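Kitchen Helpers, the Robot Edition: What I Learned Planning Around a Two-Arm Kit

41 shares | 16 comments

We use cookies to remember your preferences and to count visits. Accept | Manage settings

So a bunch of you wrote in after my dish rack post asking if I was ever going to get to the countertop robot thing, and yes, I am, because I've spent most of March up to my elbows in it! The kit is called Flurska, it comes from a small outfit named Skulura, and it's two arms plus a planning program that lets you try your table layout on the computer before you bolt anything down. I have the trial version of the program, which runs for 16 days, and I've used it nearly every evening after the dishes are done.

I'll get to what I think of it. First the tips, which is what you come here for (and a lot of them are good for any kitchen, arms or no arms).

Start with one piece of fruit. I mean it. I started with a whole breakfast setup, bowls and spoons and a cereal box, and got so muddled I closed the laptop and ate the cereal. An apple is a great first object: it's a nice size, it's firm, and you can tell right away from the view near the gripper if you're lined up or way off to one side. 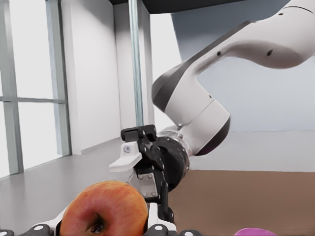 Getting close to the apple, seen from down by the fingers.

Use the close view for the last little bit and the wide view for everything else. I kept trying to do the whole job from the close one and it's like parking a car while looking through a straw. Swap over when you're a hand's width away. There's a key for it, the manual hides it on page 4, and I've put a sticky note on my screen.

Give yourself more bare table than you think you need. My real counter has a toaster, a fruit bowl, a knife block and whatever mail came in, and when I put all that into the plan, the arms had nowhere to bend. Their elbows swing out a lot farther than I'd pictured. I cleared it all off and kept only what I was using, and then (of course) I went and did the same to the real counter, which has never looked better.

Pick dishes in a color that shouts. Hot pink on brown is not my taste in tableware, but I can find it at a glance when I'm squinting at the screen late at night. Same trick works for measuring spoons in a crowded drawer, by the way. My friend Meifang Fan painted the handles of hers orange and I copied her.

Keep one job to one side. The arm on the right gets the plate, the arm on the left gets the bowl, and they don't cross unless I've really thought it through. I tried handing things across the middle three times and each time I had to stop and start again.
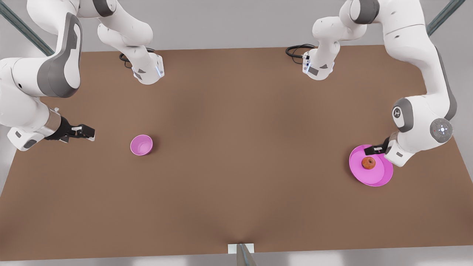
Both arms over the table, apple on the pink plate, bowl still empty.

Mind the cables. They come out behind the bases, so if you're planning for a counter that backs up to a wall, pull the bases forward and leave a gap. I measured mine with a folded dish towel, very scientific. If you have a backsplash outlet back there, even better, but don't let a cable drape anywhere near the sink.

Save your layout under a new name every time you change it. I lost a good one. I'm still sore.

Okay, the verdict. The planner is lovely to play with and the picture is clear enough that I could work out reach and clearance without a tape measure. The menus are a mess, though, and "undo" only goes back 3 steps, which is just plain stingy. Setup help by phone was friendly, and I got a real person both times. The trial is free, and you can put down a 200 dollar deposit to hold a kit at the Escobedo showroom over in Warness, which they'll refund up to the day it ships. I haven't put mine down yet. I want to see the arms in person first and find out how noisy they are, and I want to ask about wiping them down, as the leaflet says "damp cloth" and leaves it there. Flour gets everywhere in my house.

If you've tried the planner with an L-shaped counter, tell me how you set up the corner! I've had two goes at it and the left arm keeps ending up where the coffee maker lives.

Get a new tip in your inbox every week. Enter your email to subscribe. Unsubscribe any time.

Share this page | Show 16 comments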